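Jade Marchand will present the next run of the sketch show Standen, which returns in June with 38 minutes per episode in place of the old half hour.

"I said yes on the phone, then asked what the dates were," she says. She has guested on the programme once before, in a sketch set in a bus queue that she still gets asked about.

Producer Babar Mengal read 897 submitted scripts for the series and kept 60. "Some were very good but needed a helicopter," he says. The writers' room is smaller this time, and Marchand sits in on it. "She cuts her own lines - usually the ones I like," he says.

Music comes from the duo Teniris, who play live in each episode. Marchand hasn't met them yet. "I've got the album. I'm told they're quiet."

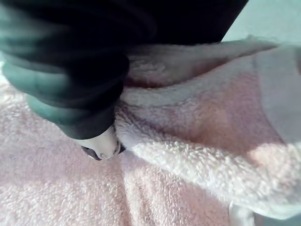
Dark teal padding and a small white tip, in close-up.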